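Project report – what happens to the bags?

My question for this project started in my aunt's kitchen in Hullville. She has a drawer full of plastic bags, the kind that jams when you try to open it, and I wanted to know if other families keep theirs too, and what they end up using them for. Loredana Cattaneo, my project partner for the survey part, thought everyone would say "trash can liners" and we'd be finished in a week. Not even close!

## How I did it

I wrote a one-page survey with 12 questions and we handed it out in two places, Hullville and Unstead. Unstead started charging for bags at the register a while back and Hullville never has, so I figured comparing them would be interesting. We gave out 129 surveys in February and got 105 back, which made me really happy (my teacher, Mr. Pavlović, had warned me to expect half). I typed everything into a spreadsheet in the evenings and that took way longer than the handing out did.

I also kept a bag diary at home. Every time a bag came into our apartment I wrote down where it came from, and when it left I wrote down how.

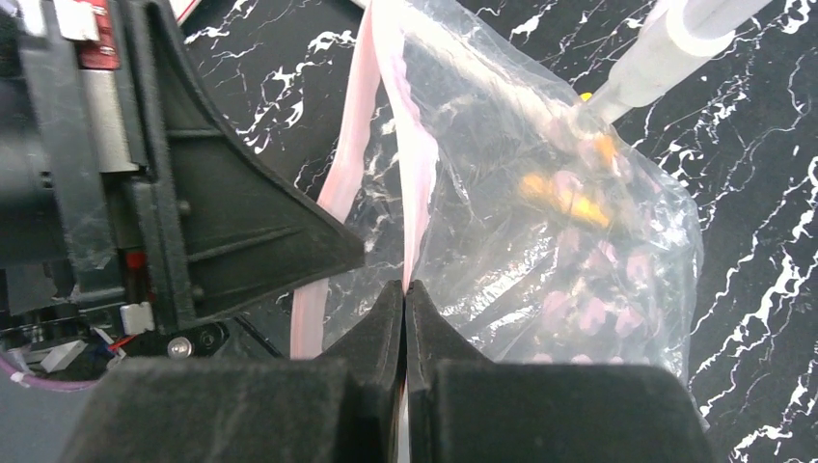 The diary was harder than the survey. My brother kept throwing bags out without telling me, so there are gaps, and I marked those with a question mark in the table at the end. I also didn't decide early enough what counts as a "bag." Bread bags? The thin ones from the produce section? I started counting produce bags in the second week, so the first week is too low. If I did it again I'd write that rule down before starting.

## What people said

Lining small trash cans was the top answer in both towns, so Loredana was partly right. After that it got more mixed:

- carrying lunch or wet swim stuff
- wrapping shoes in a suitcase
- picking up after the dog
- storing other bags (my favorite)

Seven people said they wash bags and hang them up to dry. All seven live in Unstead! I'd love to say that's because of the charge, but seven is a tiny group and several of them picked up their surveys at the same gardening club, so I can't really claim that.

The question about reusable bags was a bit of a flop. I asked "Do you own one?" and nearly everyone checked yes. I should have asked if they had it with them on their last shopping trip – two people wrote that in the margin for me, thanks a lot.

## Mesh bags

A few people from Unstead wrote that they'd switched to mesh bags for fruit and onions. They liked that the bags are light and you can see what's inside. The complaints were about small things falling through and the drawstrings getting tangled in the wash.

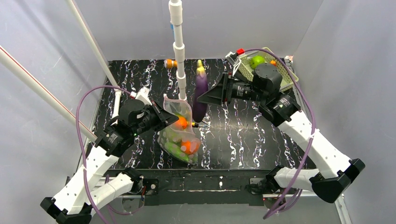
*Fig. 2. A translucent white mesh bag, held up by the top.*

I'd like to follow up on this part, maybe with a shorter survey just for people who use mesh bags every week. Stojan Pavlović (same Mr. Pavlović) says I can use the spring project slot for it if I get my questions to him early and let somebody else test them first. My aunt has already offered to be the tester, and she's also started emptying the drawer.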